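Renewing a passport with a bent cover -- will they take it?

Posted December 5, 2020 in Travel Paperwork

clalden_kid
Hi all! I finally dug out my passport (it's been at the bottom of a drawer since before we moved to Clalden) and the front cover has a crease running corner to corner. The photo page is perfect, no water stains, no loose stitching. It runs out in September and I want to renew by mail so I don't have to drive 45 miles to the nearest office that does it in person. Does a crease count as damage? I've read the form four times and I still can't tell. I'm also a little nervous about putting the only one I have in a mailbox, so any tips on that part would be great too.

sumardmom
You're probably fine. Mine had a crease AND a coffee ring on the outside and it went through. They seem to care about the photo page and whether any pages are torn out or written on. What I'd really watch is your photo -- my first one got kicked back over a shadow behind my ear and that cost me weeks. Stand a couple of feet away from the wall and face a window.

ara_backroads
just go in person, mail is slow right now

tuhiwai2
I've done this by mail twice, once for me and once for my husband, so here's how I went about it. I read the part about damage on the official site first, and what I took from it is that normal wear is okay. Bending from being carried in a back pocket is normal wear. A hole, a tear or a missing page is a different story, and then you're looking at the in-person form.

For the mailing, I made a copy of the photo page and kept it with my tax stuff. Then I put everything in one of those big stiff envelopes so I wouldn't have to fold the form, and paid extra for tracking. Check the fee the same day you write the check, too. I used an old printout once and had to start over (my own fault!).

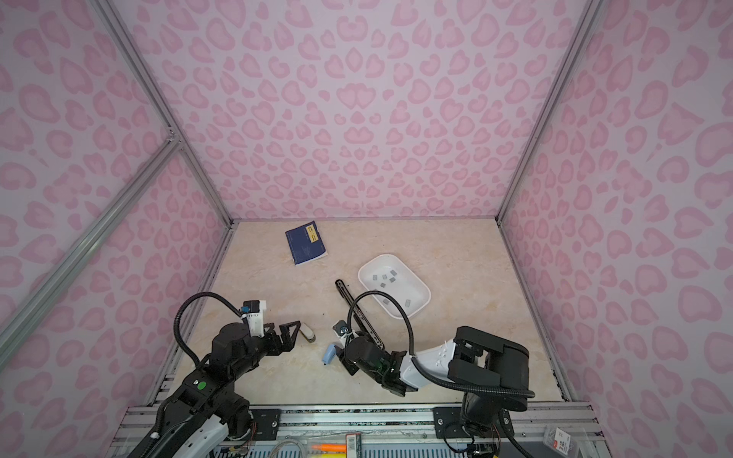 Do you get the old passport back?
Mine came back in its own envelope, a couple of weeks after the new one showed up, so don't panic if the first envelope only has one booklet in it.

Oh, and sign the new one as soon as you open it. I forgot and only noticed at the airport, with a line of people behind me and a pen that barely worked.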